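Proslow shared kitchens, progress report, July
From: Lino Rizzi
To: Slavica Hodžić, Jelbridge small grants

Sorry for the short form, writing between two site visits. Full spend sheet follows separately.

Where we are
Counter reset at the Canell flat mostly done. Kun flat next. Budget on track, one overspend (shelf liner, see sheet).

Counter at Canell
Biggest complaint from residents at the start was no room to put anything down. Appliances now grouped on one side: toaster oven, two-slot toaster below it, the machine with the glass carafe at the end. Striped dish towel lives on top of the toaster oven for now, needs a hook, and it should come off before anyone turns the oven on. Will put that on the house sheet. Big cutting board stays out permanently, everybody uses it and it's too heavy for the cupboard. Bottles go back against the backsplash. Toaster oven cord still trails onto the counter, clips orderd.

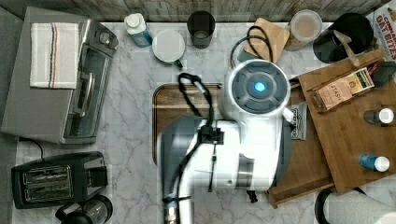

Eglė Navickas wrote back on the draft that the grouping is fine for her but the toaster is too near the oven door when two people want breakfast at once, and could we try swapping them before the sheet gets laminated. Fair point. Trying it this month, lamination on hold.

Packets
Tea and drink packets were all over, three different drawers plus a bag on the door. We asked residents to bring everything to the counter one evening, 6 pm, and sort it together. Went longer than planned. A fair amount was out of date and went in the trash. What was left went in the long wooden organizer with the handle cutouts at the ends. Brown and tan paper packets at the back, thin colored ones upright in the middle, black flat ones in front. Front section leans, packets are taller than the side. Might need a divider there, Hanyu Shao is pricing one. Dark gray canister with the white lid stays next to it. Large low wooden box behind takes small boxes and whatever doesn't fit, to be gone through again, it fills up fast.

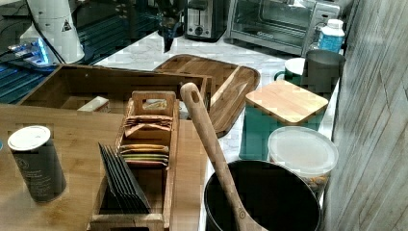

Will the residents keep this up once the visits stop?
We think so for the packets, less sure for the appliances. Jayson Sebastian has agreed to do a check every 3 weeks through the fall and restock labels as needed.

Money
Organizer and box came in under. Liner over by $60, covered from the label line, no change to the total. Reciepts scanned, in the shared folder.

Still to do
Hook for towel
Cord clips, fit when they arrive
Swap toaster and oven, ask Eglė again
Divider for front section
House sheet, final wording
Kun flat, first visit, need keys

Need from you: ok on moving the $60 between lines, and a contact for the Kun keys. Phone is better than email for me until the visits are finished.

Lino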